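Trandum gripper no. 3 – setup and upkeep notes

README, last touched August 2025

I look after one of our hand-held grippers, the one with the yellow tape on the storage case, and these are the notes I wish I'd had when it landed on my desk. They cover the mechanical side and the calibration. If you came for the file format, that's in the other README and Golshifteh Rostami keeps it much tidier than I keep this one!

What you get in the case

The gripper itself, a spare pair of finger pads, two hex keys (the small one goes missing constantly, please put it back), a charging lead, the calibration card and a little bag of screws. The screws in the bag are all the same length. If you find a longer one in there, it belongs to the camera mount and somebody has been taking things apart.

Before you record

Charge it fully. Then open and close the fingers a few times with the power off and feel for any scraping. You want an even pull all the way along. A bit of stiffness in the last few millimeters is normal on this unit, it has always been like that and I've stopped fighting it.

Check the finger screws with the hex key. Snug is enough. I used to crank them down hard and all I got for it was a stripped head and an afternoon with a drill – Abbas Salehi still brings this up at lunch.

Power on, wait for the light to go steady, then run the zero script with the fingers closed and again with them wide open. The script prints a score out of 200. Anything over 80 on the first pass is fine to work with, and under that I'd wipe the lens and the card and try again. If it fails three times in a row, stop and come find me, or look at the troubleshooting part further down.

Pads

These wear out faster than anything else. The texture goes shiny at the tips first, and then bags and wrappers start sliding. I swap both sides together at about 200 grasps per pad on rough cardboard, later if it's been mostly soft stuff. Peel the old pad slowly from the tip end, clean the finger with alcohol, let it dry properly, and press the new one on with your thumb for a good minute. Don't record on it right away! I leave mine overnight.

We've tried pads from Zarkov and from Tikitz. The Zarkov ones grip a little better when new, the Tikitz ones are easier to get off. I've got no strong feelings, just don't mix them on one gripper, it makes the zero drift in a way that took me most of December to figure out.

Working in homes

Most of our sessions for the Tabrizi set are done in ordinary rooms, on whatever surface is there. Boxes with mixed snacks and packets are my favorite check after a pad change, you get cartons and crinkly bags all in one place. Come in from above with the fingers open and keep your sleeve back from the hinge.

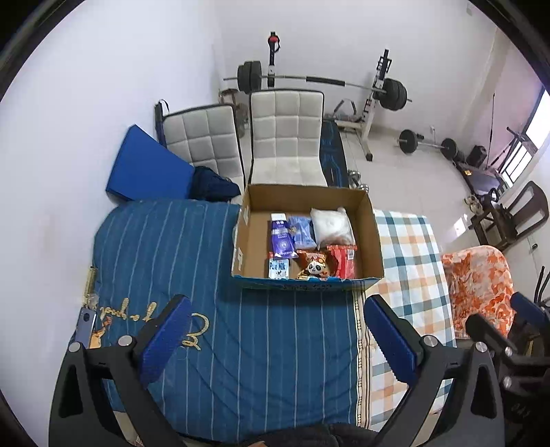
Shahab Kiani wrote back after reading a draft of these notes that I should be stricter about the zero script, and that he runs it again whenever the gripper has been set down for more than a few minutes, even if nobody has touched the screws. Fair enough. I've started doing it too, and it costs me almost no time.

Troubleshooting

Fingers don't meet evenly: loosen the left one, close by hand, tighten again, redo the zero.

Light blinks and never goes steady: it's nearly always the charging lead not being all the way out.

Score drops halfway through a session: look at the pads first, then the camera mount screw.

Still open

The lid latch on the case is bent and I haven't found a replacement. Gregor Tennant has the old firmware notes if you need to roll back, ask him before you do it and write the version on the card in the lid.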